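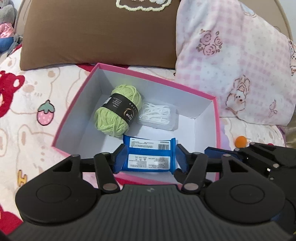
Packing up my yarn, what goes in with it?

plender_knits
2018-08-04
I'm finally sorting the craft stuff on the bed and I've got one pink box for the lime green project. So far it's the ball of yarn, the little clear case of white elastic and a blue sealed packet. Would you keep elastic in with yarn, or give it its own home?

Runen
Own home! Mine got out of its case once and wrapped itself round 20 balls of cotton, took me all evening to pick apart.

yap326
Disagree, sorry. If it's for the same project, keep it together or you'll never find it again. I'd leave the paper band on the yarn too, you'll want it if you run short.

Runen
Band yes, elastic no. I'm not budging :)

Clarelis
Does the lid on the case shut tightly? If so I'd leave it in. I would take the packet out though, corners snag.

plender_knits
It clicks shut, so it's staying. Packet can go in the drawer with the needles. Only 3 more bags to go through...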